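### 4.2 Swapping the fingertips

We went into this part thinking the arm would matter most, and I'll admit I had money on it (Braulio Espinoza still hasn't collected). So we kept the arm and the controller fixed and only changed what was on the end of the fingers. We had 3 sets of pads: the smooth Gosham pads, the soft Pralon ones, and the serrated pads we'd been using for everything else. Each set got the same job, picking a small part off the floor of an open cardboard box, and we ran 248 picks in all before the Pralon pads started to peel.

The box sounds like a silly detail, but it changed the results a lot! On a bare tabletop the fingers can come in almost flat. With walls in the way they have to come down from above, and a part that's only a little taller than the cardboard under it gives you very little to close on. Our wrist camera also has to find a dark part next to its own dark shadow, and the old Huerta segmentation settings kept lumping the two together. 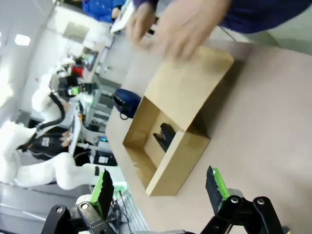 **Figure 7.** Wrist camera view with the serrated pads; a small black part lies in the open box.

The smooth pads did fine on anything with flat sides and were hopeless on parts with toothed edges, where they'd touch one tooth and spin the whole thing away. The serrated pads caught those edges much better, though they chewed up the cardboard whenever we set the approach height too low. Nicanor Paredes ended up adding 14 mm of clearance in the Isness controller and slowing the last bit of the descent, so each pick now takes about 300 ms longer. We can live with that.

I'd still like to rerun the soft pads with a better glue, and we plan to do it in April. Until then, please read the Pralon row in the results table as a partial one: we left its misses in, including the ones where the pad was already coming loose.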